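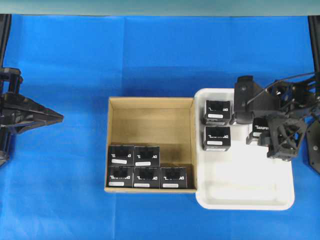
Section 4: Preparing and uploading your masters

Read this section before you send anything to Sarside. Most delayed releases come back to us with a fault that is covered below, and the people who made the record are usually quite sure that it isn't.

4.1 Check the mixes first

1. Listen to every track from start to finish, at the volume an ordinary person would use. Do it on the speakers you know best. Expensive headphones will flatter a bad mix, whatever the man in the shop told you.

2. Compare each track with a record you like in the same style. If yours seems quieter, leave it alone for now. Loudness is the mastering engineer's job, and a mix that has been squashed beforehand can't be unsquashed.

3. Take any limiter off the main output. If you believe the song only works with the limiter on, send two versions and label them clearly.

Note: Some programs offer to master a song for you with one button. We have tried several of these. They make things louder and brighter, and louder and brighter will fool most of us for an afternoon. Listen again the next morning before you pay for it.

4.2 Export the files

1. Export each track as a 24-bit WAV at the rate it was recorded. Converting a 44.1 kHz recording to 96 kHz makes a bigger file and nothing else.

2. Leave a little silence at both ends. Fades can be done later, but a clipped first note is gone unless you still have the session.

3. Name the files with the track number, then the title, then the artist. Do not use the word "final". Kai-wen Yip, who checks uploads for us, once had an album arrive with 11 files and four of them called "final".

4. Open the exported files and play them. A progress bar reaching the end tells you only that the program has stopped writing.

Caution: MP3s saved again as WAVs will be refused. The missing top end shows up straight away when we check, and changing the ending of the file name doesn't hide it.

4.3 Fill in the credits

1. Enter the artist name exactly as it appears on earlier releases. A stray capital or a missing hyphen can put your new record on a stranger's page, and getting it moved is slow.

2. List every writer and the share each one holds. The shares must add up to 100 per cent. Agree them in writing before you start the form, however friendly the band is at the moment.

3. Credit the players track by track. "All instruments by the band" is not accepted.

4. If a song is a cover, tick the cover box and name the original writers. Changing the tempo does not make it yours.
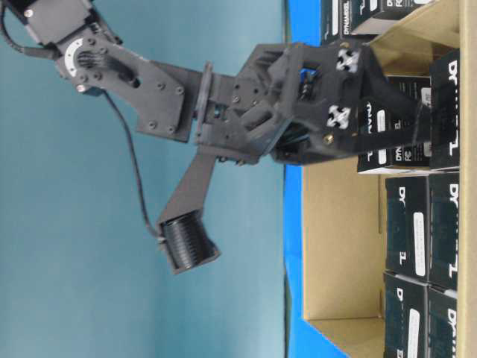 4.4 Choose a release date

1. Pick a date at least four weeks after your upload. The form will let you choose an earlier one. We wouldn't trust it, as the shops take as long as they like.

2. Decide whether to pitch the lead track for playlists. Pitching is free through your artist account. Anyone who asks for money in return for a certain number of plays is selling you something you don't want, and the shops may take your record down when they spot it.

3. Add the label name. If you have no label, use your own name. Making one up is allowed, though Mei-kuen Cheung in our rights team would like you to search for it first. We already have more than one Bredby.

Note: You will see a forecast of first-week plays next to the date. Treat it as a guess. It is worked out from other people's records.

4.5 Order a pressing (optional)

1. Ask yourself who is going to buy it. The plant will press up to 700 copies in one run, and the price for each falls as the number rises, which is how cupboards get filled.

2. Keep each side under 20 minutes if you want it to sound decent. Longer sides have to be cut more quietly.

3. Play the test pressing on more than one turntable before you approve it. Once it is approved, faults in the sound are yours to pay for.

Caution: A download code is not a substitute for checking the vinyl.

If an upload is refused, read the whole message before sending the files again. The reason is normally on the last line. Questions about shares and covers go to Mei-kuen Cheung, and everything to do with audio goes to Kai-wen Yip.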